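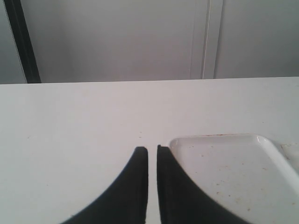
Slide 4. The Gripper Station

Good afternoon, and welcome back. We now come to the part of the open day that most visitors ask about in advance.

The slide gives the view from the gripper itself. The two dark fingers at the bottom are slightly open, and the white tray is to their right. Please allow the audience a moment with the slide before continuing.

Points to cover:

The Hemberg hall holds 2 stations of this kind. Visitors will be taken to both, in groups led by Ilham Zerouali.

Each demonstration lasts 40 minutes, including questions. The operator will start and stop the arm. Guests are asked to remain behind the yellow floor line while it is moving.

The control software is Kikum, developed with our partner Marciniak. Technical questions on Kikum should be held for the afternoon session.

Last March we received 300 guests. Many asked to see what the arm sees as it approaches a tray, and the tour now begins with that view.

(Pause. Invite one or two questions from the floor.)

If asked about cost: refer the guest to the Plonon desk at the main entrance. Do not quote prices.

If asked about practice runs: the team logged 1,235 in preparation for today.

Slide 5. Safety Briefing and Group Assignments

Ask guests to check the group number on their badge. Hand over to Ms. Zerouali.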